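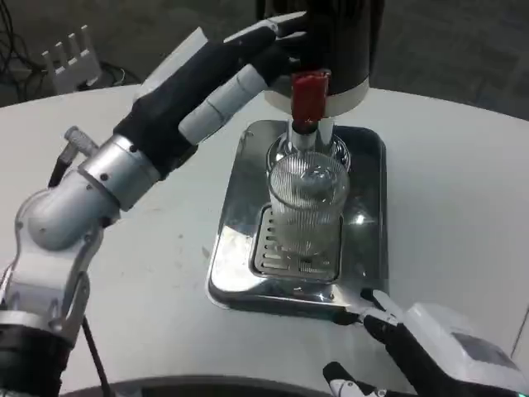 Domestic tasks programme: progress this autumn

The Ganora laboratory at Kemonport has completed the first phase of its study into everyday chores carried out by two-armed robots. The study was commissioned to answer a plain question put to us by several partner organisations: which household and canteen jobs can a machine be trusted with today, and which should be left to staff for the time being?

The first phase covered 7 tasks. Serving a drink from a countertop dispenser was included at the request of Samarakoon, which runs staff kitchens and wishes to know whether a robot could work with the equipment already installed in them. The task is easily stated. A glass must stand upright on the grate, under the nozzle, and a hand must press the front of the machine and let go in good time. The dispenser was not altered for the purpose.

Members will wish to know the results. Over 2000 attempts were recorded across all tasks. Pressing, pushing and placing were the most dependable actions, and the drink task was among the better performers once the glass was in position. Most of the failures occurred earlier, when the glass was being picked up or set down. Clear glass remains difficult for the vision system, particularly on a bright metal tray, where reflections can be mistaken for an edge. Judging the level of a clear liquid in a ribbed glass proved harder still, and the present system relies on timing the press.

Speed is a further concern. The drink task is allowed 30 seconds from the first movement of the arm, a limit which a person would meet with ease and which the robot met less often than we had hoped. Folding cloths and clearing mixed cutlery did not reach the standard required for a trial outside the laboratory, and both have been returned to the development team at Drutholm.

It is the view of the laboratory that no machine tested in this phase is ready to work unattended in a home or a shared kitchen. Supervised use for a narrow set of jobs is a more realistic aim, and 2 tasks have been put forward for a trial on that basis. Serving drinks is one of them; wiping down flat surfaces is the other.

The second phase will begin in January. It will examine spills, misplaced glasses and interruptions by other people using the same table, none of which formed part of the work to date. Partner organisations wishing to propose a task are asked to send a short written outline to the Kemonport office before the end of November, stating the equipment involved and how often the job is done in an ordinary working day.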